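Dzifa Aidoo
Stringing notes, badminton. Thread. 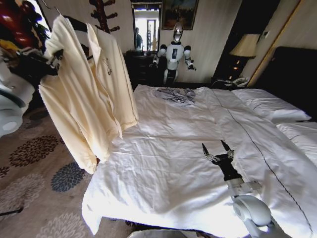

1/ Tension loss on the Etis frames

Strung two identical Etis frames at 23 lb in August. Same string, same machine, same knots. Only difference was the pre-stretch: none on the first, 10 percent on the second.

2/ Measured by stringbed frequency, phone mic, racket held at the throat. Readings taken straight off the machine and again after 8 hours of play. Rackets stored at room temperature between sessions.

3/ No pre-stretch: clear drop, most of it in the first session. Pre-stretched: smaller drop, spread more evenly. The pitch gap between the two was audible without the app by the third session.

4/ Feel is a separate question. The pre-stretched bed is crisper on clears and less forgiving on late backhands. Bujar Hodžić hit with both and preferred the one without. He plays a slower swing and wants the depth.

5/ Crosses went in 1 lb higher than the mains on both. At equal tension the Etis head comes off the machine slightly wide. Check yours with calipers before and after. Anything over a couple of millimeters, cut it out and redo it.

6/ Grommets: the Ceresis set fits but the barrels at the throat are a bit long. Trim them flush before stringing. A long barrel moves under load and you lose tension at the tie-off.

7/ Someone asked about humidity. I don't have data. Synthetic multifilament shouldn't care much. Natural gut will.

8/ Cost per restring is $23 for me with string bought by the reel. The reel does roughly 20 rackets if you don't waste the tails.

9/ Overgrips are from Meijer, the tennis kind, cut down. Fine for practice. They slip sooner than the Plillemier towel grip when your hand sweats.

10/ Next pair goes in at 25 lb, both pre-stretched, thinner gauge on one. Same measurement points. Will post the numbers under this one.

Contact | © 2026 | Back to top
We use cookies to keep you signed in and to measure traffic. Accept | Manage settings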